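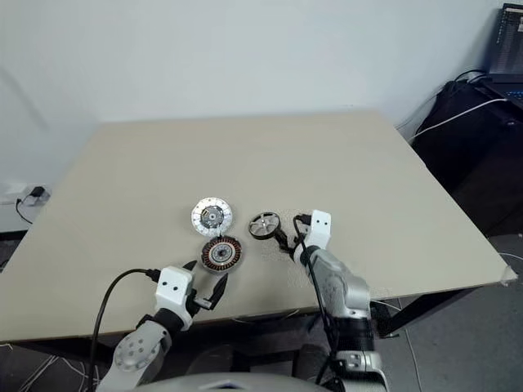
Motor teardown, bench 2 - notebook entry

March 22, 2026. Entry by E. Jardine. Radoslava on the meter, Naheed doing the bearing work.

Purpose

Strip the Hatley pancake motor down to stator, disc and ring, record winding resistance, and decide whether it gets rebuilt or goes to the spares shelf. This is the unit that came back from Skullcombe in January with a complaint of rough running at low speed. The paperwork says it was fine above half throttle. No fault code was logged by the controller.

Parts on the table

Stator, with the copper windings still on it. Silver disc with the dark centre, placed against the stator. Spoked ring with the black rim. Screws, circlip and wave washer are bagged and in the drawer under the unit number, 505. Please leave them there. The circlip is an odd size and the last one took Ona two weeks to replace.

Disassembly

Cover screws came out without heat. Two had old thread locker on them, blue, crumbly, and someone has been in here before us. The circlip groove is scored on one side, consistent with it having been pulled with a screwdriver.

The magnets resisted separation as expected. Used the Fadico puller with the nylon pads and backed it off a quarter turn at a time. Do not lever between the rim and the stator. Naheed pointed out a bright mark on the lamination edge which was there before we started and lines up with a lever point, so the previous person did exactly that.

Bearings: outer bearing is smooth. Inner bearing has a notch you can feel by hand at one position per turn. Grease in it has gone brown and stiff. Part number is partly worn off but the date stamp reads 2007, so it is original or old stock.

Electrical

Phase to phase, four-wire, leads zeroed first:

A-B 111 milliohms
B-C 111 milliohms
C-A 110 milliohms

Balanced within what the meter can resolve. Insulation to the core was above the top of the range on all phases, held for one minute each. No dark varnish, no smell. Radoslava went over the windings with the loupe and found no chafed enamel on the end turns. The lead exit has a slightly flattened sleeve, which we will replace regardless.

Hall signals were checked before teardown and all three switched cleanly when turned by hand. I had expected one of them to be the cause of the low speed complaint, and on this evidence it is not.

Mechanical

Runout on the ring, dial gauge at the outside of the rim, spun on the mandrel: up to 10 hundredths of a millimetre. The drawing allows six. Repeated with the ring turned half way round on the mandrel and the high spot moved with the ring, so it belongs to the ring and not to our setup. The spokes look straight against the edge. I suspect the hub bore, but the bore gauge is away for calibration.

The air gap on this model is small enough that the runout plus a notchy inner bearing would explain a rub or a cogging feel at low speed. There is a faint polished band on one portion of the lamination face that fits with this. It is not deep.

Working conclusion

Windings are good. Bearing is bad. Ring is out of tolerance and probably cannot be corrected here at a sensible cost. Mark Anthony thinks it could be trued by skimming the bore and sleeving it. I am not convinced there is enough wall around the hub. He is going to measure one of the scrap ones and we will see.

To do

Order inner and outer bearings as a pair. Popescu had them last time, same day pickup before noon.
Ask Ona whether there is a spare ring from the older batch. Check the colour code on the hub before fitting, as the two batches have different magnet grades and are not interchangeable.
Clean the stator face with isopropyl and a lint-free wipe. No compressed air near the windings.
New sleeve on the lead exit.
Re-measure bore when the gauge is back.

Notes for whoever picks this up

Keep steel tools off this table while the ring is on it. It picked up a fine curl of swarf last week from a file that had been put down beside it, and getting that out of the magnet gaps took longer than the whole teardown. Tape works better than a brush.

Torque values for reassembly are on the sheet inside the cupboard door. The value for the cover screws has been corrected in pencil - use the pencilled one.

Resistance readings were taken at 21 degrees. Correct for temperature before comparing with the Skullcombe figures, which were taken warm.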